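Kosono Publishes Side-by-Side Trial of Hand-Held Grippers for Robot Training

NUTERCOMBE, 9/18/21. Kosono today released the results of a trial comparing two finger designs for the hand-held grippers it sells to robotics labs. The trial was run at the company's Nutercombe site and covered household tasks such as folding cloth, emptying baskets and wiping tabletops.

Each operator worked with a pair of grippers, one in each hand, and repeated the same set of 16 tasks with both designs. The first design, already on sale, has flat parallel jaws. The second has pointed fingers with soft inner pads. In all, operators recorded 900 task runs, split evenly between the two.

The pointed fingers did better on cloth. Operators using them picked up a single layer of fabric on the first try in 90 percent of runs, and most said they needed less practice before their movements felt natural. The flat jaws were still the better choice for boxes and other rigid items, where the wider contact area kept the object from turning in the grip.

"People ask us which one to buy, and until now we had to say it depends," said Prapai Somboon, who led the trial. "It still depends, but now we can tell them on what. If your work is mostly laundry and soft goods, get the pointed ones."

Kosono also compared two ways of tracking hand position. One relied on a motion sensor inside the handle. The other used printed marker cubes mounted on the grippers, read by a head-level camera. The marker cubes gave steadier position data over long sessions, while the sensor kept working when a hand went out of the camera's view. Setup time was close to equal for both.

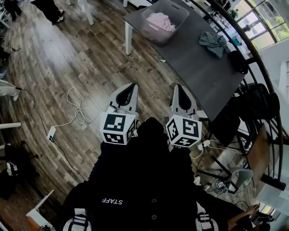
Recordings from the trial were replayed on a two-arm test bench supplied by Humphreys. Trefor Dafis, controls engineer at Humphreys, said the bench ran with the same controller settings throughout. "We didn't tune anything between designs," he said. "Some runs would have looked nicer if we had, but then the numbers wouldn't be comparable."

The full results, including failed runs, are available to labs on request. A set of more than 300 recordings will be offered with the report at no charge for research use.

The pointed-finger gripper will go on sale in December under the name Morkimum. Current customers can buy the fingers and pads separately and fit them to their existing handles.

Kosono makes hand-held recording tools and spare parts for robotics labs. Its head office and test rooms are in Nutercombe.

Press contact: Osian Gape, Kosono, Nutercombe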